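Rutis Countertop Rangehood Filter Sheets, Cut-to-Fit

Sold by Ngubane Kitchen Supply

Shared 273 times | 2 comments

The Rutis filter sheet is a replacement grease filter for range hoods and over-stove vents. It comes on a roll and is cut at home with ordinary scissors. One roll covers most household hoods several times over, depending on the size of the filter tray.

The sheet is a white polyester fleece, the same on both faces, so either side can go toward the stove. Blue lines are printed across it every inch to make cutting easier. When the lines can no longer be read through the grease, the sheet is due for a change. In a kitchen where someone fries most days that may be every month. Where the stove is mainly used for boiling and simmering, a sheet can stay in much longer.

Rutis sheets fit hoods that hold a soft filter behind a grille or wire frame. They do not replace rigid aluminum mesh filters, and they do not remove odors. For odors, order the Rosetti charcoal pad, which is the same width and can be laid on top of the fleece.

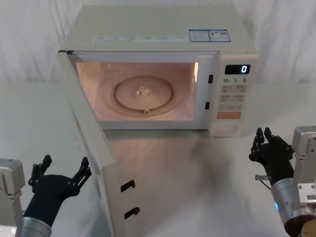
Grease travels further than the stove, and a hood with a clogged filter lets more of it out into the room. It settles first on flat surfaces at counter height and above. The flat top of a white countertop microwave is a good place to check, especially along the front edge if there is a strip of small printed labels there, as the film collects around the print. Wipe it with a paper towel. If the towel comes away yellow and sticky, look at the hood filter before buying more cleaner. Curtains near a stove pick up the same film and should be washed when the filter is changed.

Fitting

Turn the hood off and let the stove cool. Take down the grille and remove the old filter. Wash the grille in hot water with dish soap and dry it fully. Lay the old filter on the new sheet, cut around it, and press the new piece flat into the grille. Do not double the sheet. Two layers slow the fan down and catch very little extra grease.

Used sheets go in the household trash. They can't be washed, and they should not be dried out and put back.

Specifications

Material: polyester fleece, flame retardant
Color: white with blue cutting lines
Item number: 3000
Sold as: single roll
Not for use over charcoal grills or open fires

Shipping and returns

Orders leave our warehouse by Satport ground. Unopened rolls can be returned with the packing slip. Cut rolls can't be returned unless the sheet is faulty. Product questions go to Nomvula Mofokeng at the order desk. Restaurant and school accounts are handled by Kausar Paracha. The next price list comes out in April.

Contact | © Ngubane Kitchen Supply | Back to top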